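Flunudura Resettlement and Recovery Partnership
Minutes of the quarterly meeting held on June 23, 2024

Present: Ingrid Dvorak (chair), Vaughan Pryor, Annatjie Buthelezi, Divina Enriquez
Apologies: Dirk Jansen
Minutes taken by: Vaughan Pryor

1. Minutes of the last meeting
Agreed as a correct record, with one change. Under item 5 the words "all tenants" should read "all new tenants". Divina had raised this by email.

2. Matters arising
The letter to the magistrates' office about early notice of release dates has gone. A reply came from the listings clerk, who can give us the dates but not the addresses. Annatjie will use the dates to plan bed spaces and ask for addresses from probation in the usual way.
The broken intercom at Claeys House is still not mended. The landlord has been chased twice. Ingrid to write to him formally.

3. Supported housing
Annatjie reported that Claeys House is full and that there is a waiting list. Two residents are ready to move on, but the flats they were offered are on a bus route that stops early in the evening and both work late shifts. She has asked the housing office for something nearer the centre.
There was a long discussion about the rule on overnight visitors. Annatjie would like to relax it for residents who have been in the house for 3 months or more. Vaughan was worried about the effect on residents who have just come out of treatment and share a landing with them. Divina pointed out that the present rule is broken most weekends anyway and that staff deal with it differently depending on who is on shift.
Agreed: Annatjie to draft a new rule, show it to the residents' meeting and bring it back. The present rule stands until then – night staff to be reminded.

4. Move-on packs
Each person leaving Claeys House for a tenancy gets a pack of bedding, kitchen things and a lamp. The cost has gone up to 70 pounds a pack. Divina has compared prices and thinks we should stay with Edano for bedding but buy the kitchen things separately. Agreed.
Tenants have asked for a choice between a kettle and a microwave. Microwaves cannot be met from this budget. Ingrid will ask the Milora Fund whether their hardship grant could be used.

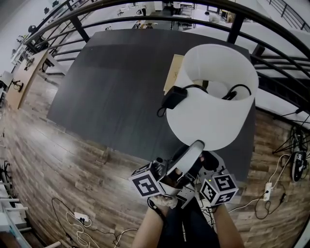
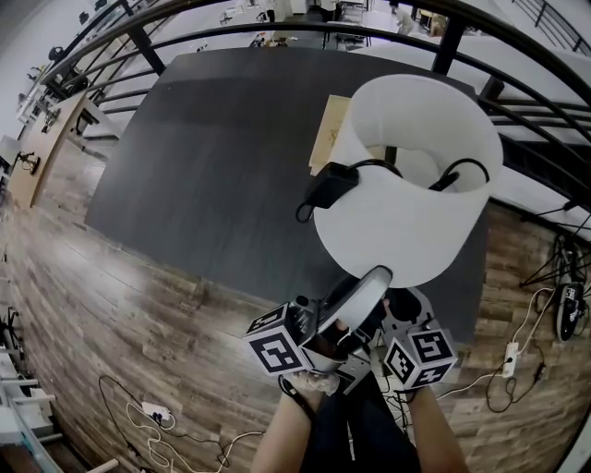 White lampshade, both pictures.

5. Needle exchange and evening outreach
Divina gave the figures for the quarter. There were 395 visits to the exchange, made by 66 people. Visits are up on the last quarter but the number of people is almost the same. Most of the rise is at the evening session.
The pharmacy on the corner has said it will stop taking returned sharps bins when its contract ends in November. Divina is talking to the council about a locked bin in the car park. The council wants a site plan and a named key holder before it will discuss it further. Vaughan will do the plan, and Divina is willing to hold the key.
Naloxone training: two sessions were run and both were well attended. The hostel staff asked for a shorter refresher that could be fitted into a handover. Divina thinks this can be done, but wants the full session kept for new starters.

6. Complaints
One complaint was received, from a neighbour of Claeys House, about noise in the back yard after dark. Annatjie visited and apologised. The bench has been moved to the side wall and the yard door is now locked at ten. The neighbour has been told and the complaint is closed.

7. Finance
In Dirk's absence Ingrid read out his note. Spending is within budget except for agency cover, which is over owing to sickness at Claeys House. Dirk does not expect it to come back into line this year and asks that money is moved from the training budget – but only after the naloxone refresher has been costed. Agreed in principle. Dirk to bring a figure to the next meeting.
The Milora Fund report is due shortly. Dirk has asked for everyone's sections as soon as possible. Vaughan's is done.

8. Any other business
Vaughan asked whether the office could stay open at lunchtime, as people who have come in by bus are finding the door shut. Ingrid said this would depend on the rota. To be looked at with the outreach team.
Divina asked for a second key to the store cupboard. Agreed.

Actions
Ingrid: letter to landlord; hardship grant query to the Milora Fund; lunchtime rota
Annatjie: draft visitor rule; reminder to night staff; move-on flats
Vaughan: site plan for sharps bin
Divina: kitchen prices; refresher outline and cost
Dirk: agency cover figure; Milora Fund report

Date of next meeting to be sent round by email.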